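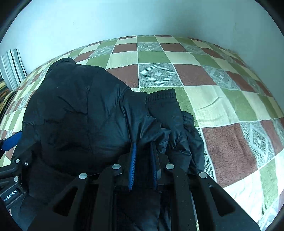
Chapter 3: Where the Sound Comes From

Film Studies > Textbooks > Sample Chapters
Print this page | E-mail to a friend

I saw my first silent film in a town called Gusstead, in December, in a hall with a heater that banged all the way through the second reel. There was a piano player, and for a good while I thought the banging was her doing. A door slammed on the screen, the heater went off, and I jumped right along with everybody else! It took me until the picnic (a very peaceful picnic, and the heater went off again) to figure out I'd been fooled.

I've told that story to every class I've ever taught, and I'm telling it to you because this whole chapter is sitting inside it. Your ear hears a noise, your eye goes looking for something to pin it on, and if there's anything halfway reasonable on the screen, the two get stuck together. Sound editors live off this. So do the people who dub cartoons.

In the last chapter we spent our time on cutting, and I asked you to watch with the volume off. Now I want you to do the reverse. Pick a movie you know well, turn your chair around, and listen to the first ten minutes facing the wall. You'll feel silly. Do it anyway, and keep a pencil handy, as I'll ask for your notes in the second section.

When I tried this with a thriller called Zindwood, which I'd seen four or five times and would have sworn I knew cold, I found out there's a clock in nearly every indoor conversation. I had never heard it. It ticks under the breakfast, it ticks under the phone call, and then the sister walks in with the letter and it stops. No music, no gasp, just no clock. I'd always given the actress credit for how tense that moment feels (and she's very good, I'm not taking it back), but a lot of the work is being done by a thing that quit.

We'll be using three words a great deal from here on, so let me get them down early. Dialogue you already know. Effects are the footsteps, doors, glasses, engines and so on, whether they were recorded on the set or made later. Ambience is the bed of sound a place has when no one in it is doing much, like the hum of an office or wind over a field. Music gets a chapter to itself, and I promise it's a long one.

The sound editor Veronika Zürcher let me look through her cue sheets for The Moulin Road, a quiet little drama that runs 107 minutes. There are 3,370 separate sound cues in it. I had guessed about 2,000, and I thought I was being generous! One short walk across a gravel yard takes up most of a page: left shoe, right shoe, keys, coat, a dog a long way off, left shoe again. Part of that page is reprinted at the end of the chapter, and you'll want to go slowly with it. Her abbreviations take some getting used to.

We'll start with footsteps, then, and with a scene from Hiltar in which two people come down the same staircase and only one of them makes any noise.

Filed under: Film Sound, Intro to Movies
14 comments | 22 shares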